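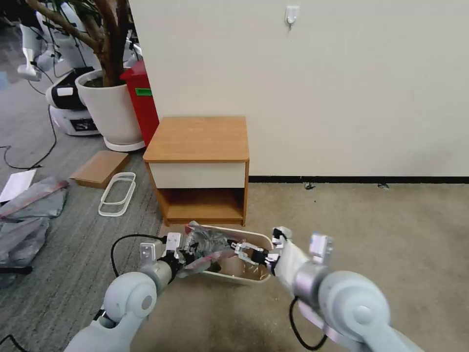

Wanted: households in Zasholm who'll let a robot change the bin bags (and tell me what they think of it)

4 min read

I'm looking for seven households to try out Drikerora, our two-armed home help service, and to be as picky as they like about it. If you've ever stood over a bedroom bin with a fresh bag that won't open, muttering, you already know more about this job than you think!

We're Lovberg, a small outfit on the east side of town, and we've been working on Drikerora as something you book in the way you'd book a cleaner. It comes to you, does an agreed list of little jobs and goes away again. The list is short at the moment. Bins are on it, and bins are what this trial is for: old bag out, new bag in, edges folded over the rim.

I know a bin bag doesn't sound like much. It's thin, it clings to itself, it slides off one side while you're seeing to the other, and a machine with two fingers on each hand has to cope with all of that. I've become a bit of a bore on the subject (ask my family).
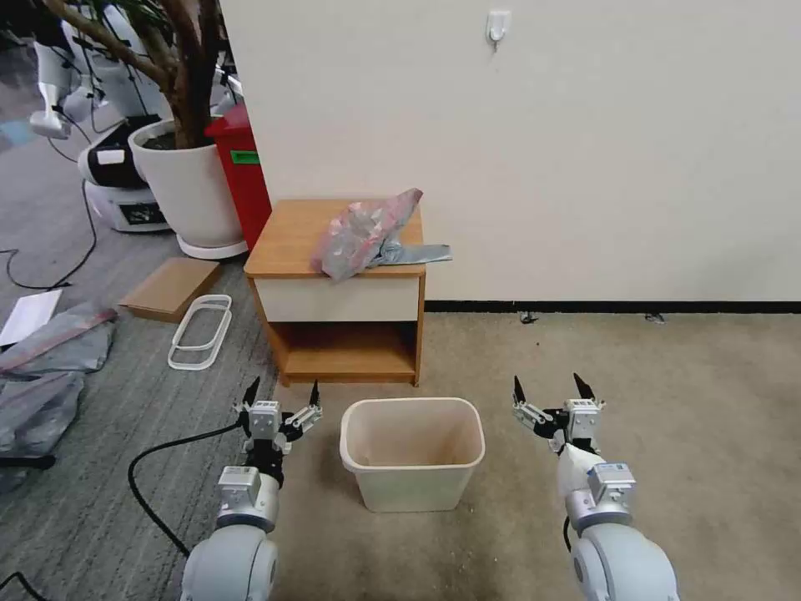
Posted by the home trials organiser, Lovberg
Filed under: Taking part / Zasholm

Small plastic bins are what we want most, the low sort that lives next to a bedside table. Carpet is fine, hard floors are fine. Bags can be whatever you normally buy, and please don't go out and get posh ones specially. If you reuse carrier bags as liners, I'd love to hear from you, as we've had far too few of those.

What you'd be doing

The trial runs through November and you'd have three visits. Each one takes up a morning, starting at 9.30, and I come along with the robot every time. You show us your bins, we get on with it, and you carry on with your day. Afterwards we sit down and go through a feedback form together, and I'd like a few lines from you in your own words as well. "It was slow and I could have done it myself" is a perfectly good answer. So is "it left the bag all bunched up on one side". I'll write down whatever you say.

You'll get £300 for the full set of visits, paid after the last one. If you drop out after the first or second I'll pay you for the ones you've done.

Who I'm after

Anyone over 18 with a home in Zasholm and at least two bins in it. You don't need to know a thing about robots. I'd be especially glad of people who find bending or gripping awkward, and of people with busy, lived-in rooms, so please don't tidy up for us! Stairs are the one real snag. Drikerora can't climb them, so the bins need to be on the same floor as your front door, or you need a lift.

Pets are welcome but should be in another room while the arms are moving. Same goes for toddlers.

If you took part in the Amato trial in the spring you can still apply for this one. Amato was our folding service and this is a different machine with a different form (a shorter one, you'll be pleased to hear).

How to apply

Send me a note through the Taking part page with your postcode, how many bins you've got, what sort of bags you use and whether you've got steps at the door. A phone snap of the bins helps but isn't essential. I read them all myself and I'll ring you for a quick chat before anything's fixed.

Related
Amato: what our testers said about the towels
Can Drikerora manage a pedal bin? Not yet
Part-time driver wanted, Lovberg van

Comments (4)

binday_blues
Does it take the full bag out to the wheelie bin or do I still do that bit?

Lovberg home trials
You still do that bit, sorry! It'll leave the old bag wherever you ask, as long as it's on the same floor.

Second floor, no lift
Gutted. Please do one for flats.

oldparkroad
Did the Amato one and enjoyed it, though the form went on forever. Have applied. Five bins, all carrier bags, one step at the front.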